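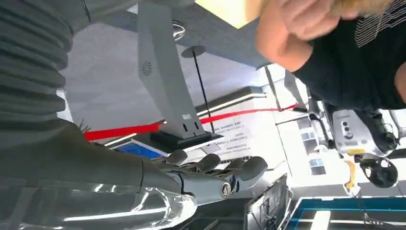

I bought the Flamow kettle in February, after my old stovetop one finally gave up its handle, and I've used it every day since, usually more than once. So I think I've earned an opinion by now!

First, the good stuff. It's a gooseneck kettle with a little dial on the base, and the pour is lovely. I make pour-over coffee in the mornings (one cup, sometimes two if I slept badly) and I used to drown the grounds every single time. With this one I can get a thin, steady stream going and keep it there without my wrist cramping up. The handle has a dip where your thumb goes, and whoever decided on that dip deserves a raise.

It's also quiet. My last electric kettle sounded like a plane taking off, and my sister, who sleeps in the room next to the kitchen when she visits, used to complain about it over breakfast. She hasn't said a word about this one.

Now the temperature dial. You can set it in single degrees, all the way up to 100 Celsius, and there's a switch underneath for Fahrenheit that I didn't find for 19 days. It isn't in the quick start sheet. It's on page two of the long booklet, under "Care," of all places. Once I'd switched it over I was happy, but I had been doing conversions on the back of an envelope for most of a month and I'm still a bit sore about it.

The lid is my biggest gripe. It fits so tightly that you have to grip the knob and sort of twist and yank, and if there's hot water in there you get a puff of steam right in the knuckles. Akinyi Ondieki, who talked me into buying it in the first place, says hers loosened up after a while. Mine hasn't — I've started filling it through the lid opening at night so I don't have to wrestle with it before coffee.

It's small, too. Fine for me, fine for two people, hopeless when I had the whole book group over and ended up boiling three rounds while everyone stood in the kitchen waiting for tea. I had looked at the bigger Laizer before I bought this, and on that afternoon I wished I'd gone for it. The rest of the time I'm glad I didn't, as the Laizer wouldn't fit under my shelf.

Descaling is easy. White vinegar and water, boil, leave it, rinse twice. We have very hard water here in Stornalstead and I do it every couple of weeks. The inside still looks good, apart from one brownish spot near the spout that won't budge.

Four stars from me. If they ever sell a looser lid separately, I'll order one that same day and come back to add the fifth.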